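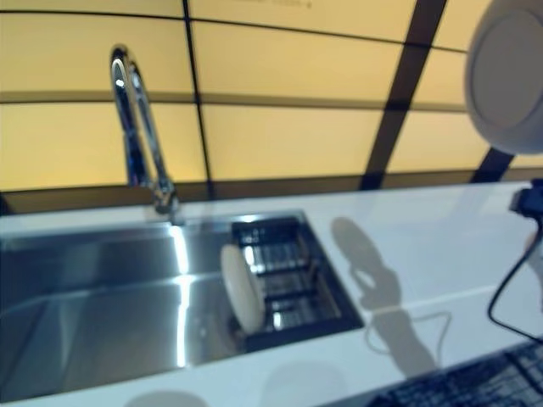

How a dishwasher gets plates clean

You put dirty plates in, press a button and come back later to clean ones. In between, the door is shut and you can't see what is going on. This page explains what happens inside, and why it matters where you put each plate.

The scraping comes first

Before a plate goes in the dishwasher, big scraps of food should go in the compost or the bin. You don't need to wash the plate in the sink as well. A quick rinse is fine if something sticky has been sitting on it, like porridge or egg yolk, but the machine is built to deal with small bits and smears.

Some sinks have a rack that sits inside the basin. You can rest a plate there while you make room in the dishwasher. It's also a good spot for things that have to be washed by hand, such as sharp knives and anything with a wooden handle.

What is inside
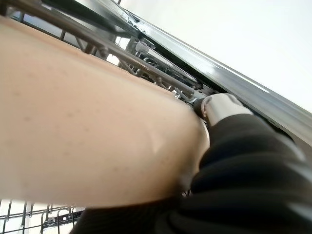
A dishwasher is a metal box with a door that seals tightly so the water stays in. Most have two racks, one above the other. Racks are made of wire because water has to pass straight through them to reach the dishes. The upper rack holds cups, glasses and small bowls. Along its side you may find little wheels and a small white clip, next to the track the rack slides on. The wheels let you roll the rack out even when it is full of heavy mugs. If a rack feels stuck, don't yank it. Push it back in, check that nothing is poking out underneath and try again.

Under each rack there is usually a spray arm. This is a long, flat piece of plastic or metal with small holes in it. Water is pumped into the arm and shoots out through the holes. Some of the holes are angled, so the water pushing out makes the arm spin, the same way some garden sprinklers do. No motor turns it.

At the bottom is a filter. It catches bits of food so they aren't sprayed back over the clean dishes. An adult should take the filter out now and then and rinse it under the tap.

Why plates stand up

The lower rack has rows of wire prongs called tines. They hold plates on their edges with a gap between one plate and the next. The water comes from below, so a plate standing up gets sprayed on the front and the back, and the dirty water runs down and away.

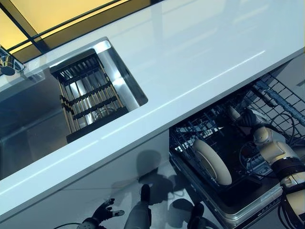 If you laid the plates flat in a pile, only the bottom one would get a proper wash. The others would be covered, and water would sit on top of them.

Bowls and cups go in upside down or on a slant for the same reason. A cup put in the right way up comes out full of grey water. At Fornside Primary, the lunch room fits 14 plates in the lower rack and leaves the front row for serving bowls.

The wash, step by step

First the machine lets in some water and heats it. A hot wash might be 56 degrees, much hotter than you could hold your hands in. Heat softens fat and helps it come off the plate.

Next, a small door opens and drops in the detergent. Dishwasher detergent is stronger than the liquid used in the sink. It can burn your skin and eyes, so leave it to a grown-up.

The pump sprays the same water around again and again, then drains it away and lets in clean water for the rinse. The last rinse is often hot as well - warm plates dry faster than cold ones.

When it finishes, wait 30 minutes before you open the door. There is a lot of steam inside and the plates will be hot. Empty the lower rack first. If you start at the top, drips from the cups can fall on the dry plates below. 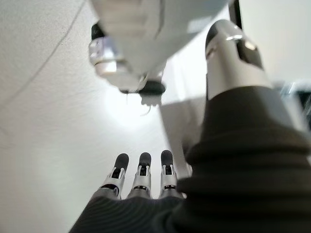
Why do plastic tubs come out wet when the plates are dry?

China plates soak up a lot of heat during the wash and stay hot for a while afterwards, so the water on them evaporates. Plastic is light and doesn't hold much heat. It cools down quickly and the drops stay where they are. Wipe the tubs with a tea towel before you put the lids on.

Words to know

Detergent: a cleaning substance that helps water lift grease.
Evaporate: to turn from liquid water into vapour.
Tines: the wire prongs that hold plates upright.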